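Trokel Window Insulation Film Kit – Reviewed and In Stock

Home > Heating and Drafts > Windows > Interior Film

Trokel Interior Window Film Kit, 6-window pack
Maker: Trokel
Stock: ships from our Burnonell warehouse
Rating: see our notes below before you look at the stars

We sell this kit. We also don't believe most of what is written on the front of the box, so read the whole page before you put it in the cart.

What it is

Clear plastic film that you stick to the inside trim of a window with double-sided tape, then tighten with a hair dryer until the wrinkles come out. It holds a layer of still air between the film and the glass. Window film kits have worked this way for decades. Trokel calls theirs a "thermal comfort membrane." It's shrink film.

What's in the box

Film, folded, enough for 6 standard windows
Double-sided tape, two rolls
Alcohol wipes
Instruction sheet (one side is an ad for their door sweep)

No trimming knife. The picture on the box shows one, and we have asked Trokel to change it. You will want a sharp one with a fresh blade.

Does it save money?

Sometimes. If you have old single-pane windows that rattle, you will feel a difference when you sit near them, and your furnace may run less. If you have decent double-pane windows in good shape, we doubt you'll see it on a bill. The box promises savings "up to 38 percent." Up to what, measured in what house, compared with what? We wrote to Trokel and got back a brochure with the same number in larger type. Treat "up to" the way you'd treat it in a mattress ad.

Film also does nothing for a gap between the frame and the wall, and that is where a lot of drafts come from. Hold a strip of tissue along the edge of the trim on a windy day. If it moves there, buy caulk first. Caulk costs less than this kit and you don't have to redo it every fall.

Where it does well

Big fixed panes you never open. Tall windows in rooms where people sit still for a long time – dining rooms, study rooms, the end of an office that everyone complains about. Cold glass pulls heat from you even when there's no real draft, and the film takes the edge off that. This is the one claim on the box we'd sign our name to.

It is also decent for renters, as long as the trim is painted with something better than the cheapest flat white. Test the tape in a corner.

Where it doesn't

Windows you open in winter. Once the film is up, it's up.
Metal frames that sweat. The tape lets go, usually overnight.
Homes with cats.
Any window needed as a way out in a fire. Don't cover those.

How it compares

We carry two others. The Messina kit costs more, and the film is thicker and a little less clear. Its tape is much better. If your trim is rough or slightly dusty no matter what you do, pay for the Messina.

The Camitz panel system is a rigid sheet on a magnetic strip that you can take down and put back. It is a better product in almost every way and costs a great deal more. The maker says the magnets are good for 2000 removals. We have no idea how anyone would check that, and you'd have to take the thing down every day for more than five years to get there. Still, for a room you use every day and a window you like to open in April, it's the one we'd choose.

The Trokel wins on price and on nothing else. For a lot of people that's enough.

Putting it up

Wipe the trim and let it dry all the way. Run the tape along the top first, then the sides, then the bottom. Leave the backing on until you're ready for that side. Hang the film from the top, press it down, and leave an inch or two extra all around. Set the dryer on high and work from the corners toward the middle – keep it moving, and keep it off the glass. Trim last.

The sheet says one person can do a window in ten minutes. For a tall window, get a second person and plan on longer than that. The first one always goes badly.

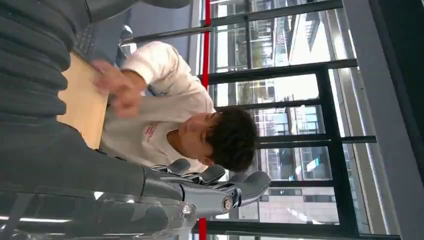 A table near tall windows, the kind of seat where cold glass gets noticed first.

Common complaints

"It fell down in January." Almost always damp or dusty trim. Sometimes the tape. We've had 3 cartons with a bad batch of tape, and we swapped those out at no charge.

"It looks like plastic wrap." It does until you shrink it, and in low sun it still does a little afterward.

"It took the paint off." Warm the tape with the dryer before you pull, and pull slowly. If the paint was already loose, it's coming with it.

Returns

Unopened kits come back for a full refund, any time through June. Opened kits we'll take back if the tape or film is faulty. Send a photo of the roll with the batch code showing, and include your order number. We can't refund a kit that has been cut to size.

Related items

Messina Heavy Film Kit
Camitz Magnetic Panel, made to measure
Rope caulk, gray or white
Replacement tape, single roll (fits Trokel and Messina)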